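Print this page
E-mail this page

Folding the Clander Hand Towel: Gallery

The Clander is the small light blue towel in the Ollel linen range. The pictures were taken on a royal blue cloth, with the towel at different stages of handling. Fold sizes are on the Jutia shelf sheet.

Pile and edge against the work cloth

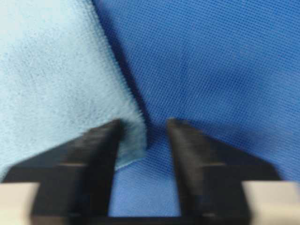

Should the towel be ironed before folding?
Smoothing by hand is enough. Ironing flattens the pile and makes the stack slide.

Finished fold

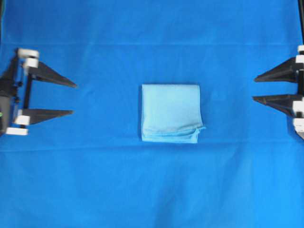

A shelf fold is judged by its outline, and the open layers should face the user. Press from the center outward, then check the corners. The loose tab at the lower right should be tucked under before the towel is stacked. Stacks are limited to eight towels on a Jutia shelf.

Hem detail 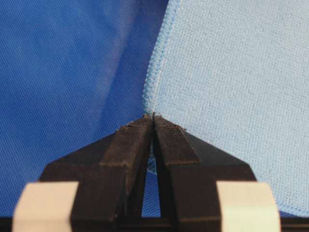
Hems are inspected after every five washes. Pulled thread is trimmed flush and never drawn out. On the Clander the overlocked edge is sewn in the same light blue as the towel, with small zigzag stitches, so a break in the thread is easiest to find by running a fingertip along it. Towels with a break longer than some 2 inches go to the Pillai mending bin.

Held up between folds

A towel that has creased off line is lifted, allowed to hang, and laid down again. Work from the short edge.

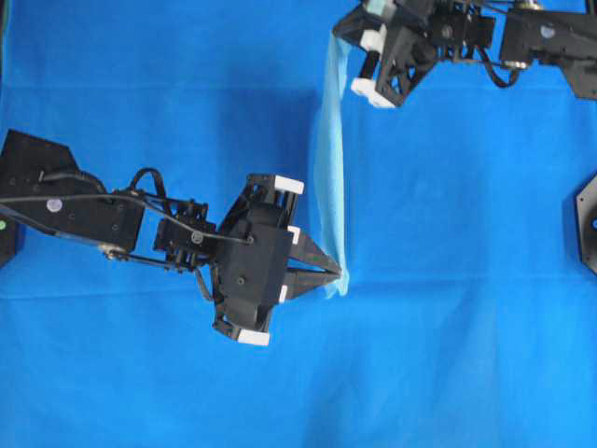

Storage

Store folded towels flat, with the fold to the front. Rotate stock in September.

Print this page
E-mail this page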